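About us

Hi, I'm Elfriede Gisler, and I run Hondus, a small workshop school for people who want to learn to lay things out neatly. That's the short version I give at parties, and it usually gets me a puzzled look, so let me try the longer one.

I spent years cutting and arranging mosaic pieces for other people's kitchens and hallways, and what I loved best was always the part before the glue. Moving the pieces around, squinting, moving them again! When I finally had a place of my own I knew I wanted to teach that part. The first class was a handful of neighbors, a box of leftover tile and a borrowed table that rocked if you leaned on it. We had a wonderful time and got nothing finished.

These days we have a proper room with proper tables (they don't rock), and classes of up to 16 people. Some come for one evening. Others sign up for the long course, which adds up to 60 hours if you do every session, and a few have gone on to sell their work at the spring market in March. We get bakers, nurses, retired math teachers, and teenagers who came with a parent and ended up better at it than the parent.

Everybody starts the same way, with blue painter's tape. You get a roll and a bare surface, and you make yourself a grid before you touch a single tile. I've been asked many times why we don't just print the lines on a mat, and the answer is that I want you to have made them. You learn a lot about a square by putting down its four sides yourself. You also learn that tape stretches when you pull it, that it likes to wander off a bit on a long run, and that it wrinkles the second you get impatient.

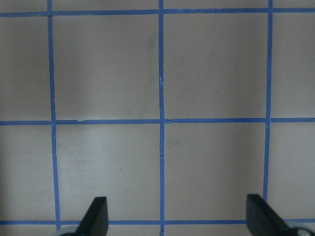
Three strips up and down, three across: blue tape on a gray worktop.

I'm very fond of a grid like that one. The middle upright is nice and straight, the two on either side lean in toward it a little, and there's a crinkle in the tape that I'd leave well alone. Where one strip didn't quite meet the next on the center row, you get a sliver of gray peeking through. Would I make a beginner peel it all up and start over? Never. A grid on the table is there to help your eye and your hands, and it does that perfectly well with a gap in it. Save the fussing for the final layout - you'll have plenty of chances.

Once the tape is down we work square by square. I'll ask you to fill just one and then stop and go look at somebody else's table. It sounds bossy, and it is, but people who rush to fill the whole thing almost always end up with their favorite colors used up on one side. After that you're on your own with the tile drawers, and I mostly walk around with coffee and opinions.

The tables have names, by the way. Brunel is the long one by the window, Aasen is the high one for people who'd like to stand, and Jarkard is the one nearest the sink, which fills up first every time. If you have a favorite, put it in the notes when you book and I'll do my best.

What we keep on hand: tape, pencils, rulers, tile nippers, safety glasses, and more odd tile than I should admit to. The last time I sorted the drawers I stopped at 400 pieces of green alone and went home. You're welcome to bring your own bits too - broken plates, beach glass, that one saucer you can't throw out. Just wash them first, please!

A single evening costs $60 and the tile is included. The long course has its own page with the dates and payment plans, and there's a waiting list that moves faster than you'd think. Groups can book the whole room, but please write to me well ahead, as those evenings go quickly. Wear something you don't mind getting dusty, and if you have long sleeves, roll them up or you'll drag half your layout onto the floor (I have done this in front of a full class).

We're up one flight of stairs at number 156, green door, and the bell sticks, so press it hard. If you want to have a look before signing up, our next open house is 6/27/26. Come and put down some tape.

Elfriede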